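How to get ready for your first evening of floor curling

Floor curling is played in a gym, with stones that roll on small bearings. You do not need ice and you do not need special shoes. I started two years ago at the Radwood sports hall in Premham, and I still remember what I did not know on the first evening. I hope these steps help you.

Step 1: Choose your clothes

Wear trousers that let you bend one knee down to the floor. Jeans are too stiff for this. Take a thin sweater also, for the hall is cool until the game begins. I put my clothes out on the bed the evening before, so I do not search for them after work.
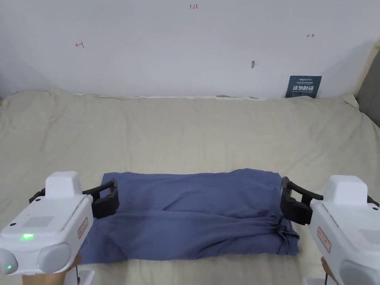 Step 2: Arrive early

Games start at 7:30, but come at 7:10. Honeylyn Sebastian keeps the list of players at the door, and she will put you in a team if you come alone. The first visit is free. After that you pay 13 dollars each time, or 50 dollars for the whole of April.

Step 3: Learn the delivery

Put your knee down behind the line and hold the handle lightly. Look at the target, not at the stone. Push forward with a straight arm and let the handle go before your hand crosses the line. Most beginners push too hard. Declan Scanlon, who taught me, made me send ten stones that had to stop in the middle of the hall, and only then he let me aim at the rings.

Step 4: Understand the score

When all stones are delivered, only one team gets points. It gets one point for each stone that is closer to the center than the best stone of the other team. A stone outside the rings gives nothing.

Step 5: Rest your legs

The next day your thighs will hurt a little. Stretch them before you go to sleep, ten slow breaths for each leg. You can do it lying down.
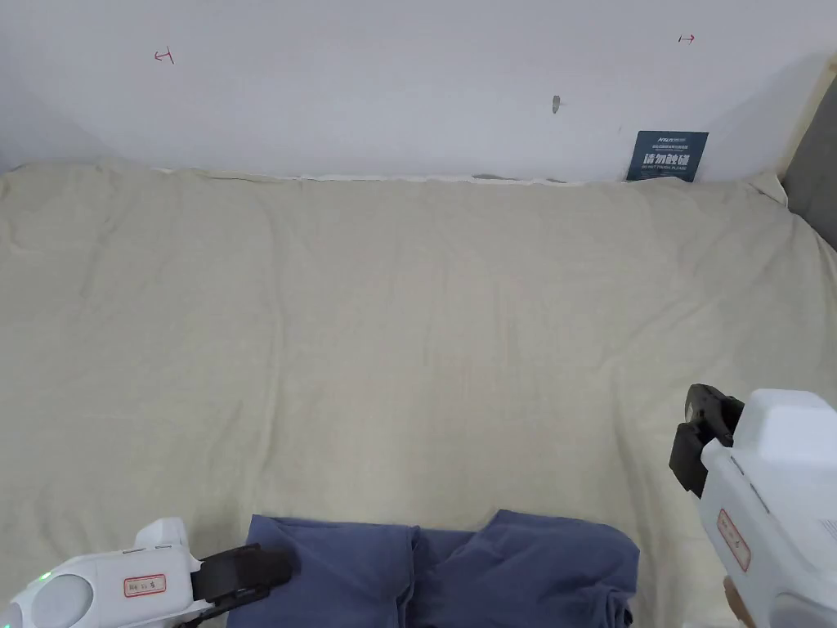 A flat bed is good enough for the stretches.

If you have questions about teams, please ask Honeylyn at the door.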